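Caring for Printed Table Linens

A printed tablecloth that gets used every day will last for years if it is washed properly and kept out of strong sun. Most of the damage we see comes from hot water, too much detergent, and stains that were left until laundry day.

Before the first wash

Check the label. Cotton and cotton-linen blends can shrink noticeably the first time they go through the machine, so buy a size up if the drop at the sides matters to you. Wash a new cloth alone, in cold water, with nothing else in the drum. Dark reds and navy blues are the worst for bleeding. If the rinse water comes out colored, run it again before you put it in with anything pale.

Treating stains

Blot, don't rub. Rubbing pushes the stain into the weave and lifts the printed color along with it. Use a white cloth or a plain paper towel, and work from the outside edge of the stain toward the middle.

Grease and salad dressing: Cover with cornstarch, leave it for 2 hours, brush off, then dab on a little dish soap.

Coffee and tea: Rinse from the back with cold water. Follow with one part white vinegar to two parts water.

Candle wax: Let it harden, then scrape with the edge of a spoon. Put the cloth between two sheets of plain paper and go over it with a warm iron, moving to a clean patch of paper as the wax comes through.

Tomato sauce: Scrape off what you can and rinse cold. Detergent next, and repeat if you still see orange. Never put it in the dryer until the mark is gone.

Test vinegar or any stain remover on the hem first. Chlorine bleach should stay away from prints altogether.

Washing

Turn the cloth so the printed side faces in. Use cold water and a gentle cycle, and go easy on the spin. Half the usual amount of detergent is enough for a cloth with no heavy soil. Skip fabric softener – it leaves a film that holds on to grease.

For hand washing, dissolve the detergent in the tub before the cloth goes in. Soak for half an hour at most, then rinse until the water runs clear.

Drying and ironing

Line dry in the shade if you can. Pull the hems straight while the fabric is wet and you will save yourself most of the ironing. If you use a dryer, set it low and take the cloth out while it is still slightly damp.

Iron on the back. Start in the middle and work outward, and let the finished part hang over a second chair or a clean bed so it doesn't crease again on the floor. Small wrinkles can be dealt with on the table itself: mist them lightly, smooth them flat with your hand, and leave the cloth bare until it dries.

A busy all-over print, like orange berries and green leaves on a pale blue-gray ground, is more forgiving than a solid color for everyday meals. Little creases and the odd faint spot don't stand out much.
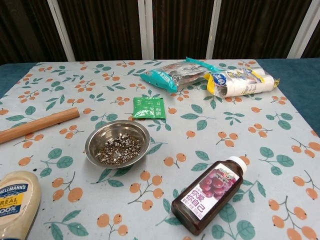
Storing

Wash before storing, even if the cloth looks clean. Sugar and white wine dry invisible and turn yellow over a few months. Leave out the starch, too, as it attracts silverfish.

Rolling is better than folding. A cardboard tube works well, covered first with acid-free tissue. If you have to fold, change the fold lines each time the cloth goes back in the drawer. Plastic bags trap moisture, so use an old pillowcase.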